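Paper bags vs cloth bags for the market stall, where have you all landed?

millpond_kate
Joined: March
Posts: 53

Hi everyone, hoping for some wisdom from those of you who do craft markets. I've got a table at the Utby market again this season (soft toys, knitted bits, a few lavender sachets) and I'm going round in circles on packaging. Last year I gave everybody a brown paper bag with the twisty paper handles, and I do love the look of them, but three came back to me with a handle pulled out and I felt awful. Cloth would be lovely but my goodness, the price! What are you all using?
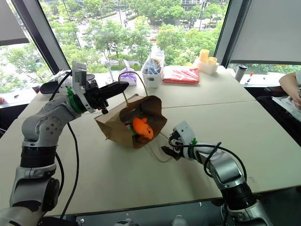
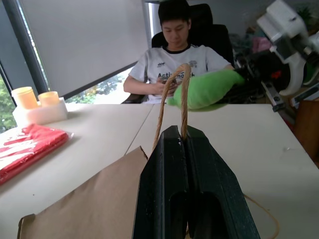
Brown kraft with the twisted handle, same style in both.

tumbledown_quilts
Oh, I'm paper all the way, Kate, and have been for 9 seasons. People like the colour, they like the rustle, and the kids can draw on them when they get home. I do put a second strip of paper tape on the inside where the handle is glued, which takes me an evening with the telly on, and I can't remember the last time one let go. I get mine from Echeverri in boxes of 60 and they've always been good about swapping a crushed one.

saltbush_and_co
Going to disagree with you there, quilts, in the friendliest way. I sell preserves at the Drekport night market and paper was a disaster for me. One drizzly evening and a lady's chutney went straight through the bottom and all over her good shoes. I moved to calico and charge a small amount for it, and most people just bring it back the next time. Yes, it costs more. I still think it's cheaper than replacing jars.

tumbledown_quilts
Well, jars are a different kettle of fish! I wouldn't put jars in paper either. Kate's selling soft toys, they weigh next to nothing.

saltbush_and_co
Fair enough on the weight, but rain is rain, and a soggy knitted rabbit is a sad thing to hand a child.

wattle_lane
Could I put in a word for the flat-handle ones? They don't look as nice as the twisted, I'll grant you, but the handle sits against the bag so you can stack them under the table without them springing up everywhere. My stall is tiny and I was forever knocking the pile over with my elbow. I stamp mine with a little gumleaf in grey ink and customers seem quite taken with them.

millpond_kate
Thank you all so much, this is such a help. Wattle, do you stamp before or after you fold them? I tried it last year with a rubber stamp and got smudges all over my favourite apron. And has anybody tried the Rultis ones with the waxy lining? They say showerproof on the box but they're a fair bit dearer.

wattle_lane
Before! Stamp them flat and leave them overnight on the spare bed. I use a pigment pad, the dye ones never seem to behave on brown paper.

saltbush_and_co
I had a box of the Rultis and didn't get on with them. They do keep a shower off, but you can't put them in the paper recycling here, so I was getting questions about it all night. Check with your council first.

tumbledown_quilts
I'd still say plain paper with the tape, love, and keep a few cloth ones under the table for wet days. Happy to post you a couple of mine to try if you message me your address.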